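### 3.2 Edge retention and resharpening interval

Spokeshave irons were tested separately from bench plane irons, as the short iron of a spokeshave is harder to bed and tends to chatter before it is properly dull. Three steels were compared: the original Griffiths iron supplied with the tool, a Hurnitine replacement, and a laminated iron from Darkedow. All were ground to the same bevel and honed on the same stones by one person.

Test stock was air-dried Tasmanian blackwood, sawn from a single flitch and dressed to 38 mm thickness. Each piece was bandsawn to a shallow convex curve and the edge was then worked with the grain from the crown outward. A stroke was counted only if it produced a continuous shaving for at least half its length. The iron was judged dull when 3 consecutive strokes left torn fibres that could be felt with a fingertip. We tried a paper-slicing test in the early trials and dropped it, because irons that failed on paper often went on cutting blackwood quite well.

The Griffiths iron reached the dull point after about 110 strokes. The Darkedow iron lasted longer but chipped at one corner in two of the trials, both times near a pin knot, and those trials were repeated with fresh stock. The Hurnitine iron held its edge longest and was also the slowest to hone. When honing time is included, the advantage over the Griffiths iron becomes small, and a worker who keeps a strop at the bench may not notice it.

Bedding had more influence than we expected. With the irons seated as supplied, chatter appeared on the Griffiths body at any mouth opening wide enough to pass a thick shaving. A paper shim behind the iron removed most of it. Lapping the bed was more effective but took 40 minutes and cannot be undone, so we would suggest the shim first. The Trovano body, which has a longer bed and a heavier cap iron, did not chatter with any of the three steels. Stroke counts from the two bodies are therefore reported separately and should not be pooled.

Grain direction was controlled only in part. On a convex curve the worker can always cut downhill from the crown, but blackwood from this flitch had some interlocked figure towards one end. Pieces with visible figure were set aside before the trials started. A few with hidden reversal got through and account for most of the scatter in the Darkedow results. Humidity in the workshop was not recorded, although the stock had been stored there since March.

Grip was left to the worker. Both a push and a pull stroke were used over the trials, with the pull stroke favoured on the tighter curves. We did not find a difference in edge life between the two, but the trials were not set up to detect a small one. Force at the handles was not measured by hand or by machine, and tests under a repeatable load remain to be done. General bench manipulation with a pair of arms is shown in Figure 4.

**Figure 4.** Two-arm tabletop workspace, with a yellow towel and a round white plate.
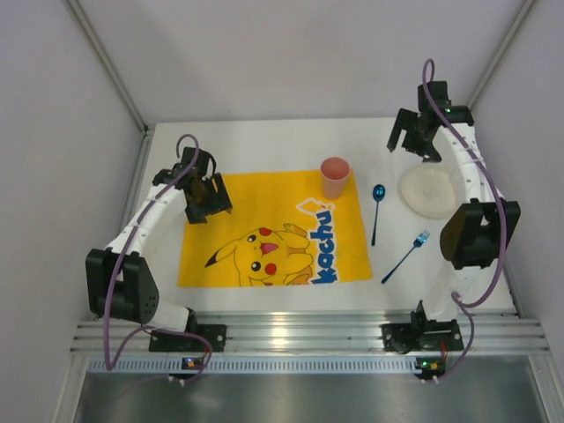

Dalal Haddad, commenting on a draft of this section, wrote that the fingertip criterion would favour the harder irons, since a hard edge that has started to go will often burnish the fibres flat before it tears them. She would have preferred to see the surface checked under raking light as well, and asked that the shimmed and unshimmed Griffiths results be given in separate columns. The columns have been separated in the final table. The raking-light check could not be added, as the test pieces had already been planed down for reuse.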